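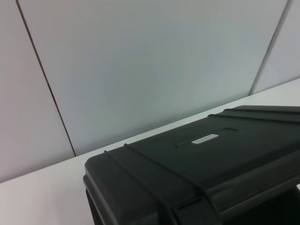 How many references should I have ready before I start applying for jobs?

Three is the usual number, and I would like you to have a fourth person tucked away in case one of the three is traveling, changes jobs, or simply stops picking up the phone.

Job Search Skills, Borkberg Evening Program
Handout 6: References, and how to ask for them
Prepared by Hema Kurian

Welcome back, everyone. Last time we finished cover letters (thank you for being so generous with each other's drafts, it made the evening go quickly), and I promised that tonight we would get to the part of the search that people put off longest. I have had students who would happily rewrite a resume nine times before they would send one short message to an old supervisor. I understand it completely! It feels like asking for a favor, and it is one, but it's a favor most working people have asked for themselves and remember asking for.

What a reference check is

When an employer is close to making an offer, someone in the office, often the hiring manager, will call or email the people on your list. The call tends to be short. They want to know that you worked where you said you worked, what you were like to have around, and whether the person would be glad to work with you again. Some employers use an online form instead, and some only confirm dates and job titles with the personnel office. Your list should be good enough for the longest version of that call, even if all you get is the shortest.

A reference is different from a letter of recommendation. The letter is written once and goes out the same to everyone. With a reference, the person talks about you for one job in particular, so they need to know which job it is. Please keep that in mind, as most of the trouble I see comes from forgetting it.

Who to ask

A direct supervisor is best, and a recent one is better than an old one. After that come team leads, long-time coworkers, clients, teachers, and people you have volunteered under. Family is out, I'm afraid, even if you worked in the family shop, though a customer or a supplier of the shop will do very nicely.

Several of you asked about gaps. If you have been home with children or looking after a parent for a few years, think about who has seen you be reliable in that time. Saranya Palaniappan, who took this course two years ago, used a former manager from Sundaram and the woman who ran the food pantry where she kept the delivery schedule. She had worried that the second one would look thin, and it was the one the employer wanted to talk about.
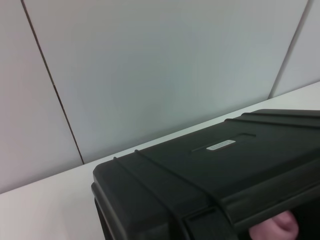
The other worry I hear is about a current boss. You don't have to list your current supervisor if they don't know you are looking. It is perfectly ordinary to write "current employer may be contacted after an offer is made" and leave it there. Recruiters see that line every day. If there is a coworker you trust, or someone who recently left the company, you can ask them instead, and do tell them plainly that the search is private.

How to ask

Ask before you give out the name. Every time, even with people who told you years ago that they would always be happy to help. Phone numbers change and so do feelings, and you would much prefer to hear a hesitation yourself than have an employer hear it.

I like the wording to leave the person a comfortable way to decline. Here is the message we will work from in class. Change it until it sounds like you:

Dear Renato,
I hope you are well and that things are going smoothly at Skutow. I am applying for office coordinator positions and wondered whether you would feel comfortable acting as a reference for me. We worked together on the stockroom move and the new ordering system, and I think you saw more of my work than anyone. If this isn't a good time, I will understand completely. If you are willing, I'll send you the job posting and my current resume.
With thanks,
Wanda

(The message is shared with kind permission from Wanda Sikora. Renato Yáñez said yes the same afternoon, which cheered us all up.)

Look at the word "comfortable." If someone answers with "I suppose so" or "I can confirm your dates," thank them warmly and keep looking. A lukewarm reference can do more harm than a short list.
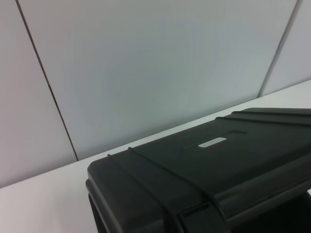

Black hard-shell case on a white tabletop.

What to send once they agree

Keep this part brief. Your people are busy and they are doing it for nothing. Send the job posting, your resume, and a few lines reminding them of work they saw you do. Numbers help if you have them. Balakrishnan Poduval reminded his old supervisor at Ullis that he had relabeled almost 2,000 parts during the warehouse changeover, and she told the caller so, although she admitted to him later that she would never have remembered it.

Tell them when a call is likely, too. "They are hoping to decide in June" is plenty.

Setting out the page

References go on their own page, with your name and contact details at the top in the same style as your resume. For each person give the full name, job title, company, phone number, email, and one line saying how you know each other. Don't put them on the resume itself, and don't bother with "references available upon request" at the bottom. It uses up a line you could spend on something better.

Bring the page with you to interviews, but wait until you are asked for it.

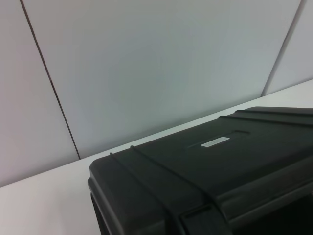

Dark plastic case seen from above.

Afterward

Write and tell your references how it came out, whichever way it went. I can't say this strongly enough. People who took a call for you are curious, and they will be far more willing the next time if they heard the end of the story.

For next class

Please write down 7 names of people who have seen you work, without judging whether they are good enough. We will narrow the list down together. Choose one of the names and draft your message to that person, but hold off on sending it until we have read it through.

The makeup session for anyone who missed cover letters is Sat 11 April, in our usual classroom. Bring a draft, even a messy one, and a pen that works.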